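Westo Board Bench Set

Short name: westo-bench
Version: 2
Maintainer: Denise Staniforth
Last revised: September 27, 2024

Summary

A collection of still pictures of electronics laid out on a workbench: bare circuit boards, boards held in plastic frames, connectors, and small strip-shaped boards. Each picture is paired with a short text record. The set is meant for people working on part recognition and bench inventory, where boards are seen close up, at an angle, and often only in part.

Contents

The set holds 500 pictures and 500 text records. 160 of the pictures form the held-out part and should not be used for tuning. The rest are for general use. There is no separate validation part; make one from the general part if you need it.

Directory layout

general/ pictures and records for general use
heldout/ pictures and records for final scoring
labels.txt list of permitted object labels
notes.txt labeling notes, including open cases
CHANGES version history

A picture and its record share the same base name. Records are plain text, UTF-8, one field per line, with the field name and value separated by a colon. Line endings are LF throughout. Version 1 had mixed line endings and some parsers read an extra blank field at the end of each record.

Record fields

objects: labels for the items that can be identified, separated by semicolons
color: main color of the largest labeled item
surface: what the items are lying on or mounted to
overlap: none, partial, heavy
caption: one sentence, free text
labeler: initials

The objects field may be empty. An empty field means the labeler could not settle on a label and does not mean the picture has nothing in it. Use the caption in those cases.

Labeling

Labeling was done by Brenda Mellor and Ryan Goodall. Each record was written by one and read by the other. Disagreements went to Jamie Birkett, whose decision is the one recorded. Around 5 percent of the records were changed at that stage, mostly in the overlap field.

Labelers worked from the pictures alone. They did not have the bench inventory in front of them and were told not to guess part numbers. Where a part looks like a known type but cannot be confirmed, the label takes the suffix -like, as in memory-module-like. This suffix should be kept when labels are merged. Dropping it will produce a cleaner label list and a less accurate one.

Rules applied to boards and frames:

A board inside a frame gets two labels, board and frame. The color field takes the frame color if the frame covers more of the picture than the board.

A connector gets its own label only when its pins or housing can be made out. Long pin connectors use connector-row. Small ports are labeled port without a type.

Traces are not labeled. They may be mentioned in the caption.

Panels that boards are mounted on go in the surface field, never in objects.

Sample entry

Taken from general/. Fields are given as they stand in the record.

objects: frame; board; connector-row; port; memory-module-like
color: blue
surface: light gray panel
overlap: partial
caption: Circuit board in a bright blue frame, with a narrow green board on a gray panel to the right.
labeler: RG 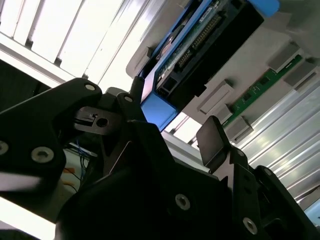
Fig. 1. Blue-framed circuit board with a long black pin connector; slender green board strip on the panel at right.

Known problems

The color field does not work well for dark boards. Green and black were used inconsistently in version 1, and only the general part has been fully corrected. Check heldout/ by eye before reporting color scores.

The word frame is also used in some captions for a tray edge. The objects field is reliable on this point and the captions are not.

Very small chips are grouped under the board they sit on. Anyone needing component-level labels will have to add them.

Changes in version 2

Line endings fixed. The overlap field now has three values; it was yes or no before. The label stick has been replaced with memory-module-like. Duplicate records removed by Liliana Costa.

Corrections

Send the base name of the record, the field, and the proposed value to Denise Staniforth. Corrections to heldout/ are held for the next version so that scores on the current one stay comparable.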